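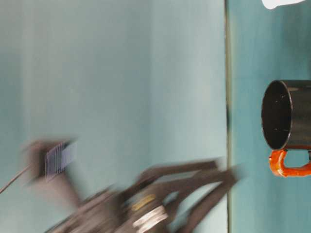

Irance is a cycle of linked short stories in the field of speculative fiction, set in an imagined country of the same name. The cycle is made up of 5 stories, first issued one at a time as small chapbooks by the Skatanholm press and later gathered into a single volume. It is best known for its lively handling of parallel worlds and for its very short closing tale, which many readers count among the most satisfying endings in the form.

Setting

Irance is a river country with four seasons that do not arrive in the same order every year. Its capital, Baltenberg, exists in three versions at once, and people who live there cross from one to another by accident, usually on staircases. The rules of crossing are never set out in full, but they are wonderfully consistent, and a careful reader can work out most of them by the end of the second story. Clocks keep their time after a crossing. Letters do not, and often arrive before they are posted.

Plot

The stories follow Ilie, a ferry clerk who finds that two of the three Baltenbergs have no record of the ferry. In the first story Ilie tries to sell a ticket to a passenger who insists that the river has always been dry. The middle stories widen out to the clerk's neighbours, a lost choir and a court case over a bridge -- a splendid comic set piece told entirely through the evidence. The last story returns to the ferry office at four in the morning and runs to just 2 pages.

Style and themes

The prose is plain and quick, with a great deal of dialogue, and much of the pleasure comes from how little is explained. Shapes carry meaning throughout the cycle, above all the fork, which marks every place where the versions of the city part. Two dark arms joined along the base and opening into a wide V, with nothing but teal-blue between them, would make a very fair map of the river at Baltenberg as the third story has it. Memory, work and the small courtesies of strangers are the other steady concerns. 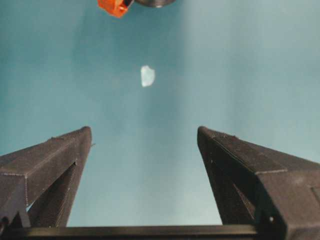 Publication of the collected volume brought the cycle a much wider readership. The chapbooks had sold out quickly, and the bridge story in particular had been hard to find. The gathered edition keeps the original order and adds a short glossary of ferry terms, which is a joy in its own right. Its entry for "landing" speaks of two matching piers with a broad gap of water held open between them, much the same outline as the pair of charcoal-grey fingers shown here, narrow at the tip and widening as they come down. Later printings corrected the tide table in the fourth story.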